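Progress report: Ruawai Street kitchen and packing room
To: Edith Rengifo
From: Darcy Sutcliffe
Tuesday, April 28, 2020

Hi Edith,

Sorry this is a few days behind — we've been busy getting the new packing layout to work and I wanted to tell you how it went, good and bad.

The second batch of grant money (the 1530) has mostly gone on shelving, paper bags and the long table. We're up to 70 households on the list now, and 25 of those came over from Fodthorpe when their pickup point closed. Ewan has redone the route sheets twice and I think he'd like to stop.

What's changed in the packing

We used to fill bags in whatever order things came off the shelf, which meant squashed bread and a lot of repacking. Now drinks and jars go in first, bread and fruit last. Valentin still thinks glass should travel in its own box, and he may be right, so we're trying it both ways until July.

The sturdier bags with handles cost more, but I'd really like to keep them! We've had far fewer complaints from people on the upper floors.

Still to sort out

1. Cold storage. Sotiris got a quote of 418 for fixing the old fridge and I'm waiting on a second one.
2. Labels. The Gravar ones peel off, so we're writing on the bags with marker for now.
3. Drinks. People asked for something besides juice, so there are cans of soda to go in as well, packed upright next to the bottles.

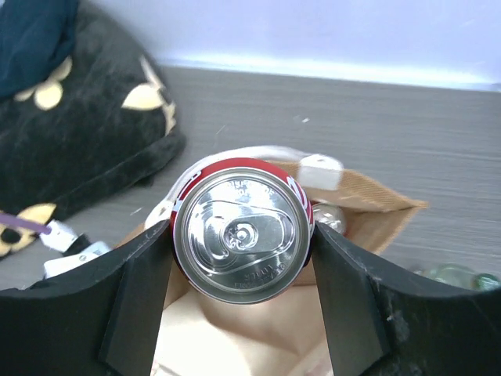 4. Bag returns. I'd like a bin by the door so folks can drop off the clean ones. Could you let me know if that can come out of the supplies line?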